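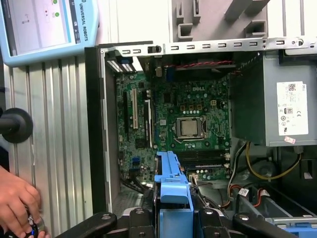
The open desktop tower, lying on its side, with the teach pendant behind it.

Reading Aloud to Kids Who Can Already Read
Project report, Language and Learning in the Early Grades
March 4, 2023

When I picked this topic I thought it would be the easy one on the list. I grew up being read to every night, I loved it, and I figured I'd write a few pages saying it's great and everybody should do it. Then I got to the Cedemer after-school program and the very first second grader I sat down with told me that read-aloud was "for babies." So there went my introduction!

My question ended up being pretty simple. Once kids can read by themselves, do they still get something out of listening to a grown-up read, and if so, what? I wanted to look mostly at new words, plus whether they could tell the story back to me afterward.

I worked with 11 kids, all second and third graders, split into two groups. The Estach room had six of them and the Danach room had five (the rooms at Cedemer all have names like that, and I spent my first afternoon in the wrong one). Each group got the same chapter book, one chapter per visit. In Estach I read the chapter out loud while they listened. In Danach they read it to themselves, and I sat nearby in case anybody got stuck. Halfway through we swapped, so every kid got to do it both ways.

Before we started I went through the book and pulled out 46 words I thought might be new to them. Things like "reluctant," "harbor," "scold" and "drowsy." After each chapter I'd chat with the kids one at a time and ask about a few of the words that had just come up. I didn't make it feel like a test. I'd say something like, "So what was going on when the captain was reluctant?" and write down whatever they said. Then I'd ask them to tell me the chapter like they were telling a friend who was out sick.

The words came out in favor of listening. When I read aloud, the kids could explain 60 percent of the words I asked about, and when they read alone it was clearly lower. I think a lot of that is my voice, to be fair. If you read "he muttered" in a mutter, you've pretty much handed over the answer. I tried to stay neutral for the first chapter and it was so boring that I gave up – a flat read-aloud isn't what any parent or teacher would do anyway.

Retelling was messier. The stronger readers told the story just as well after reading it alone, and a couple of them gave me more detail, probably from being able to flip back a page. The kids who still read slowly were the ones who changed the most. On their own they'd remember the beginning and then kind of trail off. After listening, they had the ending too, and opinions about it (one girl was furious at the captain and stayed furious for a week).

What I didn't plan to measure was the interrupting. In the listening group they stopped me constantly! They wanted to know why the dog was on the boat, whether you can really eat seaweed, what I would have done. At first I hushed them so I could finish on time. By the third visit I let it go, and I wish I'd been writing those questions down from the start, as I only have them for the second half. My guess is that the talking does at least as much as the reading, but I can't show that with the notes I have.

There are some obvious problems. My groups were tiny. I chose the words myself. I was also the reader and the person asking the questions, so the kids may have been trying to make me happy. And the Tsuchiya checklist our class used for scoring retellings was made for younger children, so some of my third graders hit the top score without much effort. I added a notes column to it, which helped a little.

If I did this again I'd use two shorter books in place of one long one, get a classmate to do the word chats, and record the sessions. I'd like to try it with fourth graders as well. The program has asked me to come back in April and keep reading, no checklist this time, and the boy who said it was for babies has already asked which book I'm bringing.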